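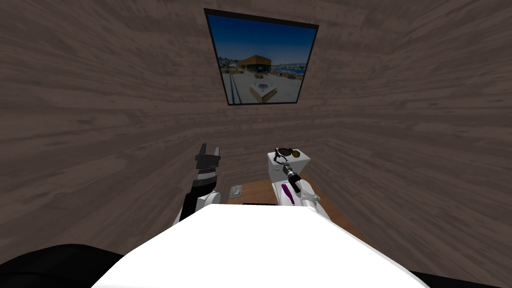 Small Models, Narrow Jobs: What Machine Translation Still Gets Wrong

The town of Drirnton publishes its council notices in two languages. Until last June a contractor translated each one by hand, with a turnaround of four working days. The notices now pass through Elluten, a translation model trained on municipal text, and a human editor signs off on the result.

The change was tested before it was adopted. The town took 2,573 sentences from old notices and compared the model's output with the published translations. Editors accepted 2,233 without changes. Most of the rest needed a single word fixed, usually a street name that had been translated when it should have been left alone.

The harder group was the 190 sentences in which the meaning changed. Many involved deadlines. "By the first" and "before the first" came out the same way, and on a tax notice the difference is one day and a late fee. Negatives inside long clauses also caused trouble. The output read smoothly in both cases, and an editor who skipped the source text would have passed it.

A general model, Shen, was run on the same sentences. It handled the negatives better but was less steady on fixed terms — "easement" appeared in three different forms within one document. Elluten uses a glossary of 3,000 terms, checked after each sentence is produced. A mismatch is flagged and left for the editor to settle.

Iltow, the editing tool the town uses, now shows source and output side by side and locks the approve button until both have been scrolled to the end. Dates and amounts are compared by a plain script with no learning in it. Editing takes longer than it did in the first month, and the notices go out the next morning.

14 shares | 3 comments

Contact the editors | Copyright, all rights reserved | Back to top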